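How to Wash and Store Lemons So They Keep

Lemons left in a bowl go hard in a week or so. Kept cold and sealed, they stay usable for about 19 days, and often longer.

What you need
A colander
A clean dish towel
A zip bag or a jar with a tight lid

Step 1. Sort the fruit. Pull out any lemon with a soft spot or a dull green patch. One bad lemon will spoil the rest.

Step 2. Rinse under cool water and rub the skin with your hands. Skip the soap.

Step 3. Dry them well. Mold starts at the stem end, so check there twice.

Step 4. Bag the whole lemons, press out the air and put them in the fridge drawer.

Step 5. Cut lemons are different — wrap the cut face tightly and use them within 2 days. Slices can be frozen flat on a tray for 7 hours, then moved to a bag.

Frozen slices go straight into tea or a pan of fish. They turn limp as they thaw, so don't plan on them for garnish.

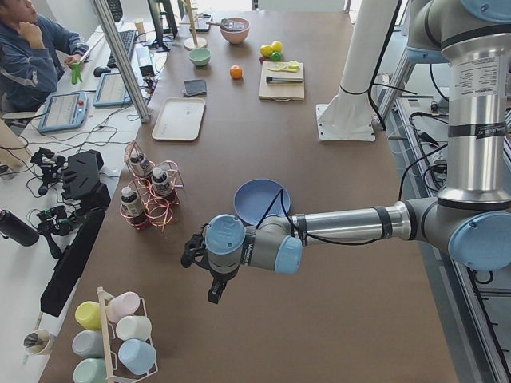
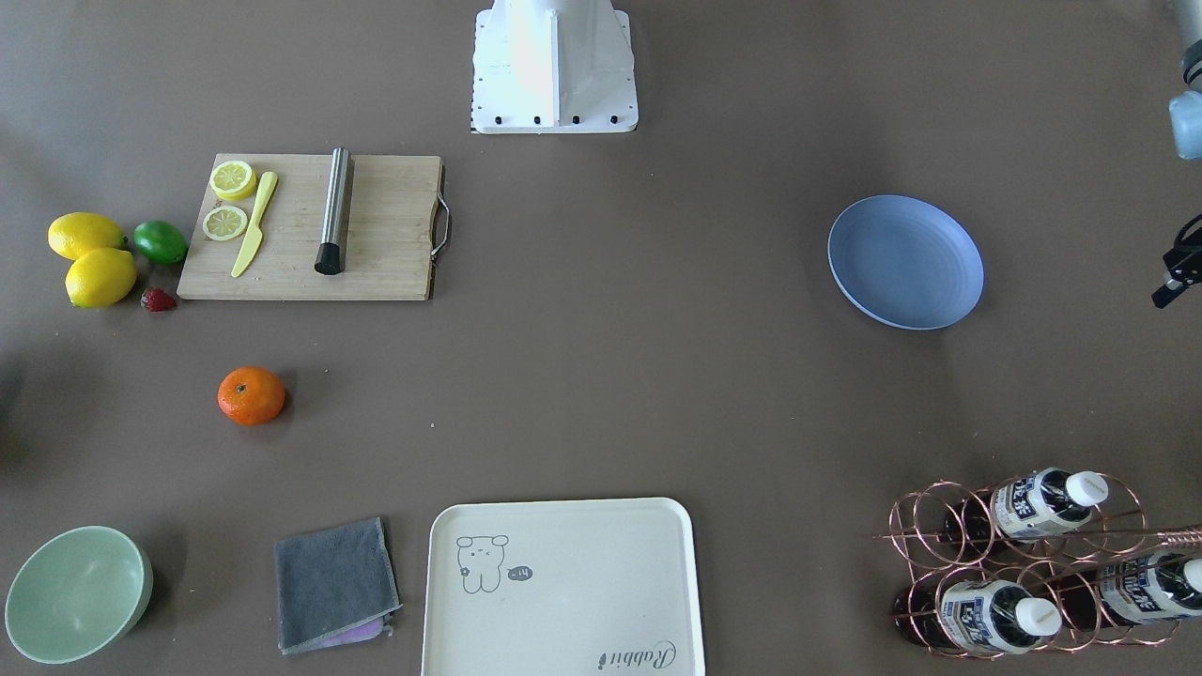
Aarti Nishad: I freeze the juice in an ice cube tray and grate the peel first. Does the peel need its own bag, or can it go in with the cubes?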